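June, notebook, the Lavow open day at Jorville. Written up the same evening, so the grumbling is fresh.

Went mostly to see the garment handling cell. The invitation said "any textile, any starting state," which is the kind of sentence that makes me put a pen in my pocket. Got there before 10 am, left after the second session.

Setup is one arm, two-finger gripper, camera at the wrist. Software is Nivine, which Lavow licenses and was keen to say it had not tuned for the day. I asked what "not tuned" meant. The answer was that the model was frozen in spring and only the grasp height had been changed for the new table covering. I'd call that tuning, a little.

Their headline numbers, copied off the slide:

- 1213 logged grasps on cloth
- 176 of those on pieces with a seam or fastener near the pick point
- cycle time around 49 seconds, pick to release

No failure rate on the slide. I asked and was told it "depends how you define failure." Fine, but then define it and print it. Also no word on how many different garments are behind the 1213. If it's the same few over and over, the number means a lot less to me.

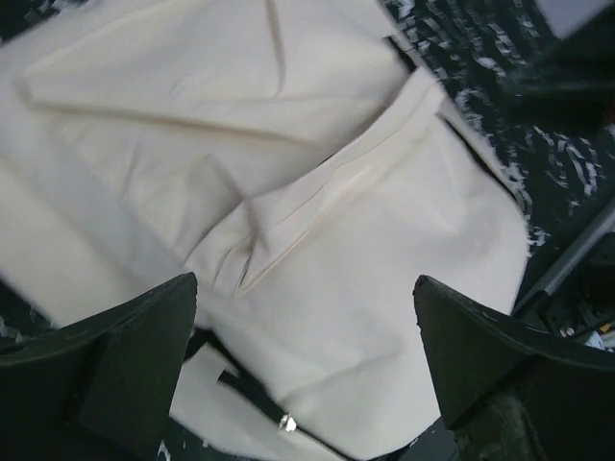

What I wanted to know was how it picks its spot when the cloth is in a heap. On a flat towel any corner will do. In a heap you get layers, and a wrist camera close in can't tell you which layer belongs to what. The presenter said the model "understands garment structure." I asked whether it would choose a seam over a plain fold, given both, and he said it usually would. Usually by what count? He'd get back to me.

Fasteners are my other worry. Metal bits throw highlights, and our own rig at Tambunan used to go for them like a magpie. Nivine is supposed to mask them out. I'd want the mask drawn on screen, live, before I believe that.

To be fair to them:
- the arm moves slowly near the cloth and I liked that
- finger tips swap without tools
- they let us stand close and ask rude questions

Price was given as "from 400 a month" for the software alone, support extra. Didn't get the currency straight, must check.

For our side: not worth a trial until they send the raw log with the failures left in. If it comes, sort by fastener first. Bring our own bag of clothes next time, including the awful lined jacket, and ask to drop the pile ourselves.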